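Evholm Cloth Handling Program: Frequently Asked Questions for Operators and Partner Sites

Information for people who record demonstrations, lend garments or use the resulting data. Program lead: Delwyn Ellery.
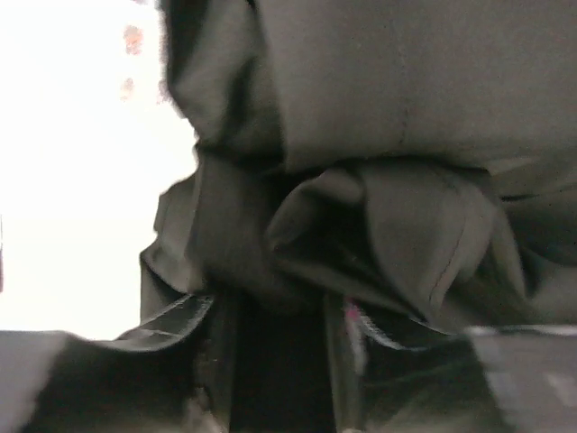

About the recordings

What is a demonstration?
A demonstration is one complete attempt at a task, performed by a trained operator who guides the robot by hand controls. The system stores the wrist camera view, the position of the arm and the opening of the gripper from start to finish. The learning system is later trained to produce similar movements on its own.

Why does the program concentrate on fabric?
Cloth changes shape each time it is touched. A garment gathered between the jaws can hide its own hems and openings, and a seam may be the only clue to which way the material lies. A rigid object can often be described with a few measurements; a bunched garment cannot. The program therefore relies on a large number of varied examples.

What does the wrist camera record?
It records the area directly in front of the gripper, including the fingers and whatever they are holding. During a grasp, cloth may cover most of the view. Operators should not loosen or shift a sound grasp in order to improve the picture. A second, fixed camera covers the full table.

Are strong light and soft focus a problem?
In general, no. Bright backgrounds and blurred edges occur in ordinary use, and the learning system must be able to work with them. A recording is rejected on image grounds only if the lens is dirty or the camera has moved in its mount.

For operators

How many demonstrations are recorded in a session?
The standard session is 24 demonstrations. Operators may stop earlier at their own discretion, and a partial session is accepted without penalty.

Should failed attempts be deleted?
No. Mark the attempt as "failed" and select the closest reason from the list: dropped, double layer, wrong edge, or other. Failed attempts are kept in a separate group and are used to teach the system to recognize a poor grasp. Only the data supervisor, Marama Waaka, may remove a recording.

May I regrasp during a demonstration?
Yes. Regrasping is part of normal handling. Open the jaws fully before trying again, and do not drag the cloth while they are partly closed — this can pull threads and produces movements the system should not copy.

Who may become an operator?
Any staff member at Evholm or a partner site who has completed the training course. The course ends with 9 supervised demonstrations, reviewed by Clem Gilchrist. New groups begin in September.

For partner sites

How many garments are needed?
A new site is asked to supply 80 garments. Plain, dark and patterned items are all welcome, as are items with visible stitching. Please remove pins and empty all pockets before delivery.

Will garments be returned?
Yes, on request. Repeated handling leaves creases and may cause light wear, and items of value should not be submitted.

How is the data checked and released?
Each recording is reviewed by one person and a portion by two. A set is released to partners once it contains 200 accepted demonstrations of a single task. Questions about access should be sent to Saskia Lockyer at the program office.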